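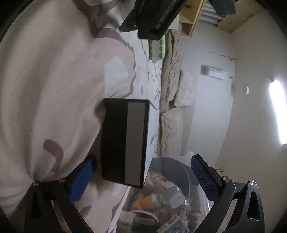

What is the Konness Clear-Out?
A month of free bedroom sorting sessions run by Konness, the home storage shop on Gevberg Street, open to anyone with a room that has filled up and a bed that has turned into a shelf.

FOR IMMEDIATE RELEASE

Konness opens bookings Thursday for July bedroom clear-outs

Konness will start taking bookings Thursday at 9 a.m. for its July Clear-Out. 700 places this year. Last year's run closed with 1188 names on the list, so more dates and a second team.

Each session lasts 3 hours. One sorter, your room, your stuff. Everything small goes into clear plastic bins first, bottles and straps and cards and packets all together, and gets sorted from there. No labels on day one. Labels come later, when people know what they own.

"We start at the bed," said Arvo Eskola, who runs the Clear-Out for Konness. "It's the biggest flat surface in the room and everybody uses it. Boxes, cartons, last week's mail. Get the bins up on the duvet, fill them, then you can see the floor again. Cushions and blankets go against the wall while you work. Leave them there, we will come back to them."

Eskola on why clear bins and not the nice woven ones: "Because you forget what's in the nice ones. I have a nice one at home. No idea."

What to have ready

Empty cartons of any kind. Egg cartons are good for batteries, buttons, earrings, the little screws that came with something. A bag for trash, a bag for donation. Somewhere to sit. Please do not tidy before we arrive, it makes the sorting slower and we end up opening the closet you shoved it all in.

Bins are on loan for the session and can be bought after at cost. Konness has set aside 1000 from the Zisham line, lids included. When those are gone there will be a waitlist at the counter.

Donated items go to the Filali swap room two doors down, which is taking bedding, soft furnishings and unopened toiletries all month. Opened bottles can't be taken, sorry. Lids must match the bin. They get a lot of lids.

How to book

In the shop or by phone from 9 a.m. Thursday. Evening sessions start at 6 p.m. and tend to go first. One room per household for now; second rooms will be offered at the end of the month if there are gaps. Renters welcome, and students in shared rooms can book as a pair provided both are their on the day.

Kitchens and garages are not part of the July program. Konness is looking at kitchens for the fall but dates are not set.

Press visits

Reporters and photographers are welcome at a session with the householder's okay. Ask a few days ahead please. Arvo Eskola is available for interviews most mornings before the first booking, and can talk storage, small rooms, and what to do with cables.

Contact: Arvo Eskola, Konness, Gevberg Street. Leave a message at the shop counter if the line is busy, calls are returned the same afternoon.

ENDS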